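To: Kurville cell maintenance list
From: Gianni Donati
Subject: Re: Wrist cables on the two-arm cell

On Monday the Halász team wrote:

> We intend to shorten the wrist cables on both arms of the Mullo cell
> during the September service. The present loops seem longer than the
> work requires. Please send any objections before we order parts.

Dear colleagues,

Thank you for the notice. Kurville asks that the cables remain at their present length until the service is complete. The left arm was recabled last year with less slack, and the connector at the wrist failed after 358 hours of plate handling. The replacement has given no trouble.
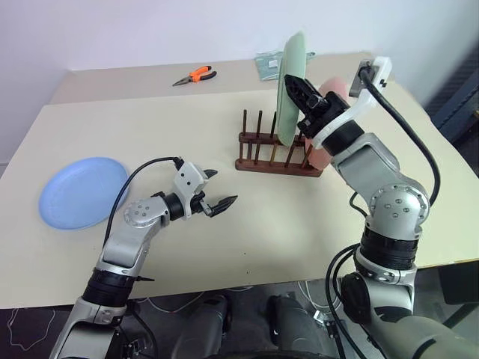
The service itself will follow the Kivix checklist, revision 7. Power must be off for 30 minutes before any joint cover is removed. Collar screws are to be checked first, then the gripper fingers, then the camera module on the right wrist. Cable routing comes last. The right arm needs the most attention at that step: with its gripper up at the green plate in the rack, the cable hangs in a wide arc down the side of the arm before it attaches again near the elbow. Any proposed length must be tried in that position and with the arm fully extended.

Tools are to be returned to the cabinet before the cell is restarted. Pliers should not remain on the table during a run.

Two persons must sign the restart form. If Halász still wishes to order shorter cables, please send me the part numbers and the measured slack for each arm.

Regards,
Gianni Donati
Equipment Maintenance, Kurville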